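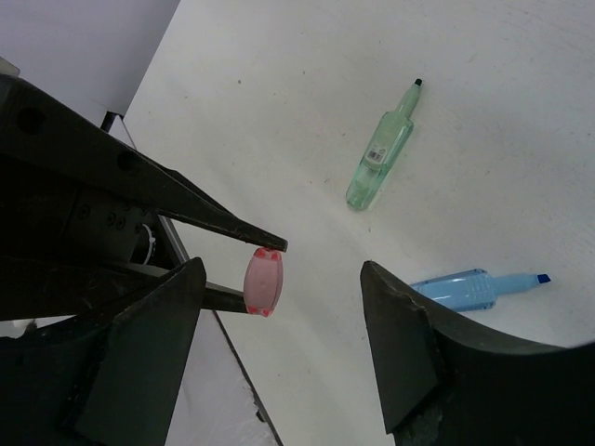 mekar-grasp

Grasp state estimation and grip control from a single wrist camera. Maintained at the Firkthorpe lab. Contact: Mahlet Weldu.

Status: in use on both benches. The Python interface is stable. The configuration format changed in the September release and old files must be converted (see Upgrading).

What it does

mekar-grasp takes wrist camera images and finger position readings and publishes one of four grasp states: open, closing, held, lost. It also publishes a mask of the held object and a confidence value between 0 and 1. The grip controller subscribes to the state and sets finger effort.

It is meant for small desk items on a light tabletop: pens, markers, erasers, caps, tape dispensers. It has not been tuned for soft bags, cloth or anything wider than the finger opening. Transparent barrels are supported but score lower than opaque ones, particularly where the barrel passes behind a finger.

It does not plan arm motion. For that, use dikasen, which reads the same state topic and will refuse to start a lift unless the state is held.

Requirements

Linux, Python 3.10 or later
A calibrated wrist camera
Finger position feedback at the control rate
A GPU is optional. Without one the mask is updated less often and the controller falls back to position feedback between updates.

Installing

Clone the repository, then from its top directory:

pip install -e .
mekar-grasp selftest

The self-test replays a short recorded sequence and compares the state changes against a stored list. It needs no hardware. If it fails on a clean checkout, the usual cause is an old copy of the weights in the cache directory. Delete the cache and run it again.

Running

mekar-grasp run --config bench.yaml

The node waits for a first image and a first finger reading before it publishes anything. If nothing appears on the state topic after start-up, check the timestamps. Images and readings are paired by time, and a clock offset between the camera host and the arm controller will cause every pair to be rejected.

To view the mask over the live image:

mekar-grasp view --overlay mask

Configuration

camera.calibration
Path to the intrinsics file. Required.

fingers.mask
Path to a static mask of the fingers and gripper body. Required. The fingers on our gripper are dark and take up a large part of the view, and without this mask the segmenter treats shadowed plates as candidate objects. Rebuild it with the maskbuild command after any change to the fingers, the camera bracket or the cable routing. A moved cable tie is enough to matter.

segmenter.min_area
Smallest object region accepted, in pixels. Default 834. Lower it for pen caps seen end-on. Setting it too low lets specks and smudges on the tabletop through.

segmenter.prefer_tip
If true, the region nearest the fingertips is taken as the held object, and all other regions are reported as neighbours. Default true. Leave it on if more than one item is on the table.

state.hold_frames
Number of consecutive agreeing images needed before closing becomes held. Default 4.

state.timeout_ms
How long the fingers may stay in closing before the node reports lost. Default 2000.

control.effort_max
Upper limit on finger effort, in the units of the gripper driver. No default. The node will not start if it is missing.

Data

The segmenter was trained on the Abdella set, which was recorded on our own benches and holds 269 labelled sequences. Each sequence covers one grasp attempt, starting with the fingers open and ending with a release or a drop. Labels are the object mask on key images and the state on every image. Intermediate masks were propagated automatically and checked by eye, so expect some loose outlines, mostly around curved ends and where two items overlap in view.

The split is by object, not by sequence. An item that appears as the held object in training never appears as the held object in the test part. It may still appear as a neighbour. Anyone reporting neighbour scores should keep this in mind.

Lighting is the overhead room lighting on both benches. There is no daylight-only part.

Known problems

Glossy items. A highlight on a rounded face can split the mask in two. The larger part is kept, and the reported centre shifts towards it. The state is normally still correct.

Thin contact. If only the narrow end of one finger touches the item, the mask can be correct while the grip is poor. The node has no force sensing and cannot tell the difference. Use a short test lift in dikasen before any long move.

Occluded neighbours. A pen lying partly behind a finger is reported with a shortened outline. Do not plan the next grasp from that outline — open the fingers, back off and take a new image first.

Worn finger edges. Chips and scuffs along the edges show up lighter than the rest of the finger and can leak past the static mask. Rebuilding the mask with --grow set to 2 or 3 normally clears this.

Upgrading

Run mekar-grasp convert old.yaml new.yaml. The converter drops keys it does not recognise and prints their names. The old grip.force key is not carried over. Its units were never consistent between the two benches, and control.effort_max has to be set by hand.

Recorded sequences from before the change load without conversion.

Reporting bugs

Open an issue with the configuration file, the node log and a recording made with mekar-grasp record. Recordings without finger readings can be used for mask problems only. Please state which fingers are fitted and when the static mask was last rebuilt.

Licence

Code is under the MIT licence. The Abdella set is available on request for research use, and the request form is in docs/data-access.txt.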